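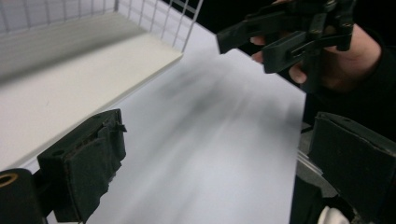 December, 6:40 am, Listalau bench room

Pads again. Third entry on pads, I know, but Tillman goes live on the returns line before the break and whatever we train it on now is what the day shift has to live with. Left finger is the bad one: face is frayed all down the edges, little flaps standing up near the top corner, and the right one is dark and worn too. White table and the white shelf with the wire rack behind it stay as the standard layout. Second hand-held is a black one as well, fine, leave the pair as is. Replace left pad, then right, then log both. Don't replace one and leave the other, we tried that with the old set and the grip went crooked for a whole shift.

Session tally so far 102 on the shelf task, 49 of those two-handed. Osik wants more two-handed. Can't promise, wrists are the limit and not the hardware. Put it in writing to them, again.

Now the part I keep meaning to write down. Floor talk.

Went over to returns at the start of shift, stood with the packers for the length of a coffee. Main points, before I lose them:
- they don't mind the arms. They mind not knowing which stations. The plan says 3 stations first, the sheet on the wall doesn't say which. Fix the sheet TODAY
- the people doing demos with the hand tools get pulled off packing, and their rate drops, and the rate board still shows it. Unfair and easy to fix. Demo time needs its own code in Clendero
- one of them asked if teaching it means teaching your replacement. I said the three stations are the ones nobody has bid on since summer, true, but that's an answer to a different question. Need a better one from upstairs before I go back out there
- two people asked to do MORE demo work. Like it better than the tape machine. Worth a proper job line, with a grade, instead of borrowing them by the hour

Demo quality: what packers do that I don't. They square the item against the rack with the back of the tool before letting go. Not in our instructions at all, I do it wrong every time, place and hope. Their runs look cleaner on playback. Rewrote step 4 of the card to match. Should have asked them to write the card in the first place.

Also they go faster than we told them to. Lots of smear on playback when the hand swings across the table. Asked for slower on the carry, normal speed on the pick. Somebody said slow feels fake and I get that, you stop moving like yourself. Try a middle speed, compare, don't nag.

Breaks. 47 minutes is the longest anyone went without putting the tools down, in the log from last week. Too long. Weight isn't much but it all hangs off the fingers. New rule is 20 on, 10 off, and the off counts as paid demo time, not as idle. Clendero will flag it as idle until the code is changed, so tell the leads before they see red on the screen.

Parts: pad strip is down to the last roll, reordered. Check the small screws on both fingers while the pads are off. Glue needs overnigth so do it at end of shift, not at lunch like last time.

Open:
- sheet on the wall, station numbers (me, before 2 pm)
- demo code in Clendero, asked, no reply
- job line / grade, raise at the Osik call
- what happens to the tape machine people when the 3 stations switch over. Still no answer. Ask again and write down exactly what they say

2:15 pm. Sheet is up. Numbers are 4, 5 and 9. Got one question already, whether 9 keeps its stool. Said yes. Check that it does.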